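Okcombe single-drawer desk, grey

Item code: OK 2043
Made for Ostonport by Šimkus
Finish: grey throughout, black handle
Availability: in stock, next delivery from the workshop in March

The Okcombe is a plain grey desk with one wide drawer under the top. It was drawn up for small offices, workrooms and spare bedrooms where there is space for a desk but not for a pedestal beside it. We have sold it in the same form for several years and the only change in that time has been to the drawer runners, which now have a stop at the full-out position.

The top

The top is flat, with a thin raised lip along the front and left edges. Pens and small screws that roll towards you tend to stay on the desk. If you rest your wrists on the front edge for long spells of typing you may notice the lip at first, and some customers put a mat down. The top is supplied with a light protective film, to be peeled off before use.

The surface takes ordinary wear. It will pick up smudges and fine scuffs over time, and a matt grey shows these less than white does, but it does show them. Wipe with a damp cloth and a little washing-up liquid. Do not use scouring powder or anything with bleach in it. Hot pans and mugs straight from the kettle should go on a coaster.

The drawer

The drawer is a shallow tray with low sides and a flat floor. It runs nearly the full width between the legs and pulls out far enough that you can reach most of what is in it without feeling about underneath. The sides are low on purpose, so that papers and flat things can be lifted out sideways. Tall items will catch on the underside of the top when you push it shut. As a guide, anything that stands higher than the drawer sides should be laid down.

There is no lock and no divider. A tray insert is sold separately under the Tatico name (item code TA 342) and takes up the left half, leaving the right half open. The insert lifts out for washing.

The handle is a U-shaped black metal bar fixed to the middle of the drawer front with two screws from the inside. If it works loose, tighten the screws by hand. A powered driver will strip them.

Sizes

Height to top: 700 mm
Inside width of drawer: 342 mm each side of the centre line
Drawer travel: see fitting sheet
Weight, packed: please ask, as the carton has changed

The desk stands on slim grey legs and comes in one height only. We do not supply risers.

Putting it together

Allow about 175 minutes if you are working alone and have not built one before. Two people will be quicker, mainly when the top has to be turned over. Fit the legs first and leave the bolts finger tight until all of them are in. Fit the drawer last. Slide it in level, push it right to the back once, then bring it forward to check that it stops. If it drags on one side, the runner on that side is one hole too low.

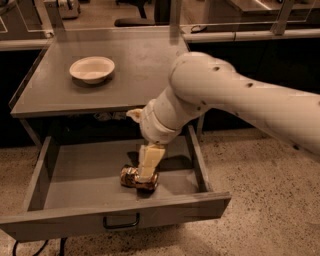 Okcombe desk with the drawer pulled out. Bowl and drawer contents not included.

What is in the carton

Desk top
Legs, with bolts and washers
Drawer, with front panel attached
Runners, left and right (marked L and R on the inner face)
Handle and two screws
Hex key
Fitting sheet

You will need your own cross-head screwdriver for the handle.

Delivery and returns

Desks go out flat packed by carrier. Most mainland orders arrive within a week, to the ground floor only. If the carton is damaged, please take a note of it on the driver's sheet before signing and let us know the same day if you can. Unbuilt desks can be sent back in the original carton within our normal return period. We can't take back a desk once it has been built, unless there is a fault with it.

Spare parts

Runners, handles and leg bolts are kept in stock and can be bought singly. Replacement drawer fronts are made to order. For parts, or to ask about larger numbers for a school or office, write to Reet Mets in the Ostonport parts office and quote the item code. The code is printed on a label under the top, towards the back.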